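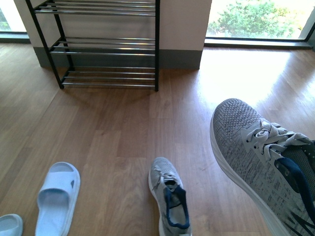

Shoes out, rack empty: the entryway corner at Norkivent's open day on Sunday.

I went to a robot open day this weekend and spent most of it looking at shoes. I had a great time!

Norkivent has had the ground floor of the Annamalai building since last August, and if you live over on our side of town you've walked past it plenty of times, probably wondering what goes on in there. On Sunday they opened the doors at 10 a.m. and let people in by groups of 17. I was in the second group, behind a family with twin boys who wanted to know if the robot could fight (no).

What they're working on is putting stuff away. You know, the boring part of having a home. The robot is called Purnetti, and the job they picked to show us was the one my own household has never managed, getting the shoes off the floor and onto the rack. They've set up a corner like somebody's entryway, with wood floors, big windows that go right down to the ground and a plain black metal rack against the wall. The shoes are a pair of pale slides and a pair of gray knit sneakers with navy around the collar. I own almost the same sneakers, so I was rooting for them.

Sivaprasad Gounder, who runs the home team at Norkivent, did the talking for our group. He told us they have recorded 1,803 tries at this one task so far and that 1,329 of them ended with all the shoes where they should be. The rest, he said, are the ones his team learns the most from, and they watch those over lunch. The rule for a good run is simple enough – both pairs on the top shelf, each shoe next to its partner, slides to the left and sneakers to the right.

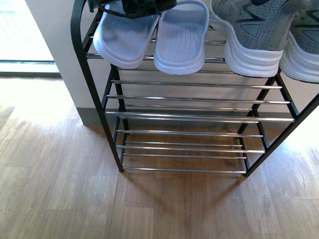
Slides are harder than sneakers

I would have guessed the opposite. A sneaker has laces and a tongue and all kinds of floppy bits, and a slide is basically one lump with a strap. But Gounder says the slides give them more trouble, partly from the way they sit on the rods. The shelves on this rack are just thin metal bars with gaps between them, and a slide set down at the wrong angle can tip. Sneakers have that chunky sole and tend to stay where you leave them.

Light is the other headache. The floor gets a lot of sun and throws a big bright patch, and on shiny bars that means glare. A woman in my group asked why they don't hang a curtain. Gounder said they talked about it, but people's homes have sun in them, so the windows stay as they are. Somebody from Heltonier, the company that handles their software, was there too and nodded a lot at this part.

We also got a long answer about why it has to be the top shelf. The short version is that the lower ones are next on the list, and reaching in under another shelf is a different kind of problem. I'll be honest, I was looking out of the window by then. You get a nice view of the building across the way and its little row of green shrubs. 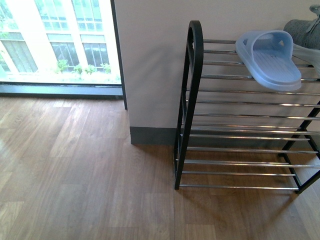 When you can go

If you missed it, they're doing it again next month, same hours, 10 a.m. to 3 p.m. It's free, but you do have to sign up for a time slot at the front desk, and the morning ones went first. Each visit lasts half an hour. Kids are welcome as long as they stay behind the tape, and there's a low table of crayons for the ones who get bored (the twins did not get bored).

Parking is on the street. I walked, and it took me five minutes from the bus stop, going slowly. Coffee was the kind that comes out of a big silver urn, so maybe bring your own.

I asked Gounder if I could buy one for my hallway and he laughed – not for a good while yet, and he wouldn't give me a price either. Boots are planned for the winter visits, along with a wider rack. I've already put my name down for the 11 o'clock slot.

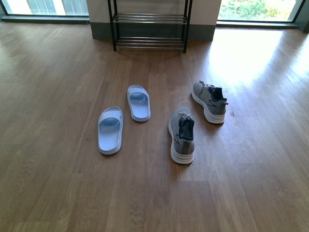 Slides on the left, sneakers on the right, and the rack waiting by the wall.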